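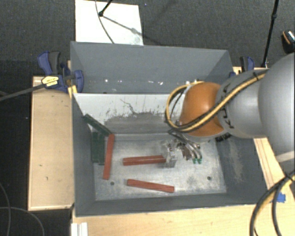 Bin-picking cell (budgeting)

A bin-picking cell is a robot arm, a gripper and a container of loose parts, set up so the arm can lift the parts out one at a time. I've helped plan 5 of them now, most recently at the Stirkgate workshop, and this entry sticks to the money side (the control theory has its own page, and it's a long one!).

Main costs

The arm takes the biggest bite, and it's the figure everybody brings to the first meeting. After that come the gripper, the cell controller, guarding and a stand. Then there's the small stuff - cables, tubing, fittings, clamps, spare fingertips - which I used to lump together as "sundries" until Stirkgate's came to over £574 before we'd picked a single part. I now give it a line of its own and I'm much happier for it.

Bins

Please buy two bins! A metal floor gets smudged and stained, divider panels get scratched, and a swap takes minutes if the spare is on the shelf. Clamping the bin to a bench is fine for trials, but price a proper fixture for anything permanent.

Quotes and lead times

Ditadon and Mugo both quote for whole cells, while Nolard sells grippers only and leaves you to sort out the mounting plate. Ask each of them what's included in commissioning, as I've had quotes that left out travel. Our gripper took 7 weeks to come, so what we'd planned for May slid well into the summer.

See also: Gripper selection; Risk assessment; Leasing and hire

Last edited 7 December 2022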